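Trosthorpe Learns the Price of a Cheap Levy

Trosthorpe froze its property tax rate nine years ago, and the council has campaigned on the freeze ever since. The ledger beneath it has moved a good deal. Water connection fees have gone from $38 to $604 for a single household, and the city now charges for inspections it once covered out of the general fund.

None of this required a vote. Under the charter, a fee schedule can be amended by the city manager if no single item brings in more than $1,000 per account in a year. A tax increase goes to the ballot.
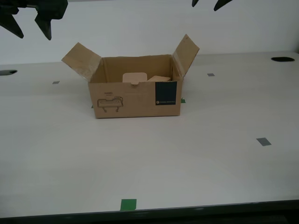 Elaine Portela disagrees that the charter is at fault. The limit was sound when it was written, she argues, and the council could lower it at any meeting it likes.

The burden falls unevenly. In the Gonley ward, where most homes are rented, landlords pass the fees through in full, while owners of large lots near Butt Road pay a rate that has not changed – and on land that has gained value each year. 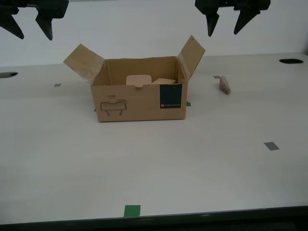 A cardboard box on a white tabletop.

Neighboring Pridosero took the other route in March. It folded six fees back into the levy, published the old and new bills side by side, and put the question to voters. The measure passed in every precinct but one.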